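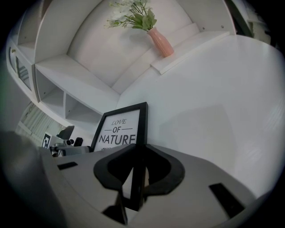 The tune collection of Wokcombe

Many members have asked me in the last months where they can find the music which we play at the end of our evenings. Most of it comes from one book, and I would like to write a few words about it, because it is not easy to find in the shops any more.

The book is called The Wokcombe Fiddle Tunes. It was put together by Marin Radonjić, who came to the town as a young piano tuner and stayed there. In every house where he tuned a piano he asked if somebody in the family played the fiddle, and if the answer was yes, he took out his music paper. In this way he wrote down 784 tunes. The printed book has only 100 of them. The others are still in his notebooks, and I have seen just one of these.

The tunes are grouped by the player and not by the key or the dance. At first this made me a little angry, as I wanted to find all the jigs quickly. After some time I began to like it. You learn how one person was thinking. The six tunes from the Ó Conaill family, for example, all start on a low note and climb slowly, and the second part is always shorter than you expect.
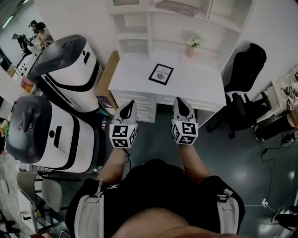
The bowing marks are few. Radonjić wrote them only when the player insisted, so you have to decide the rest for yourself. Chords are printed above the melody, but I find them too heavy in the slow airs and I usually leave out every second one. Guitar players should know that three of the tunes are in B flat, and a capo will save you much trouble.

Hideaki Hoshino has now recorded a part of the book on solo violin, under the title Sarnolura. He plays the waltzes slower than we do. I did not agree with this at the first hearing, but in the Ó Conaill waltz it works very well, and you can hear the small turns that we always lose when we play together.

The book was printed by Jasport and you will have to look for it second-hand. My own copy has lost its back cover, but all the pages are there. If you want to borrow it, please write to me before January, when I will need it again for preparing the spring program.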